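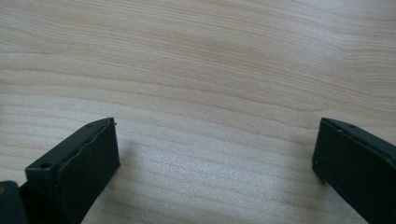
Handheld demonstration collection

Handheld demonstration collection is a method of gathering examples for robot learning in which a person performs a task with a gripper held in the hand. A camera fixed to the tool records the work from close to the fingers. The recordings are later used to train a policy, that is, a program which takes in camera pictures and gives out movements for a robot arm. No arm is needed while the examples are gathered, and so the method is often used in homes, kitchens and small workshops.

Equipment

A typical tool has a handle, a trigger, two fingers which open and close, and a wide-angle camera. The fingers are usually rectangular blocks with flat inner faces turned toward each other. Small holes may be present along the top of the fingers. Dark fingers are easy to tell apart from a pale tabletop, although a shiny surface can produce a bright area in the recording, and the fingers themselves may cast a soft shadow beside them.

The view from the tool differs from the view of a camera standing in the room. The fingers appear always in the lower part of the picture, and it is the table that seems to move. For the learning system this is useful, as the same view can be given later by a camera on the wrist of the arm.

Procedure

A session begins with calibration. The person opens the fingers fully, closes them fully, and moves the tool slowly over the work surface so that the software can estimate its path. Wood with visible grain helps this step, because the software needs small details which it can follow from one picture to the next. Plain white tables are known to cause difficulty.

After calibration the person records the episodes. One episode is one complete performance of the task, from the approach to the release of the object. Between episodes the objects are placed in new positions. In most protocols the fingers are open at the start, and the tool is kept still for a moment before the first movement.

Persons new to the work commonly move too fast. Fast movement blurs the picture and makes the path estimate less reliable - it can also produce motions which the arm is not able to repeat.

The Erura collection

Erura is a collection of tabletop examples recorded in two places, Kokness and Jeltthorpe. It contains 3336 episodes, of which 1520 were recorded in Jeltthorpe. The protocol was written by Weronika Tokarz, who also trained the first group of demonstrators. The tasks are simple ones: moving a cup, folding a cloth, putting cutlery into a tray, closing a box and wiping a surface.

Each recording session was limited to 60 minutes. Tokarz introduced this limit after the trial period in April, when she noticed that demonstrators began to take shortcuts toward the end of longer sessions, for example dragging an object over the table when the protocol asked for lifting. Such episodes were kept, but they carry a separate label.

A smaller set, named Villanueva after the building where it was made, follows the same protocol with different fingers. It is normally distributed together with Erura, but the two sets should be calibrated separately.

Review of recordings

Episodes are checked before training. A reviewer looks at the path, the opening of the fingers over time, and the video. An episode is commonly rejected if the tracking is lost, if a hand covers the camera, or if the task is not finished. Stretches in which the fingers stay open above an empty part of the table are shortened when they come at the beginning or the end. In Erura, a failed grasp followed by a second attempt is accepted, as it shows the system how to recover.

Limitations

The method records where the tool was and how wide the fingers were open. It does not normally record force, and tasks such as tightening a lid are therefore more difficult to learn from it. A person may also reach positions which are impossible for a given arm. Erura handles this with a filter that compares each path with the reach of the arm and removes the episodes which do not fit. The filter has to be run again when the arm is changed or mounted at another height.

See also

Imitation learning
Teleoperation
Wrist camera
Parallel gripper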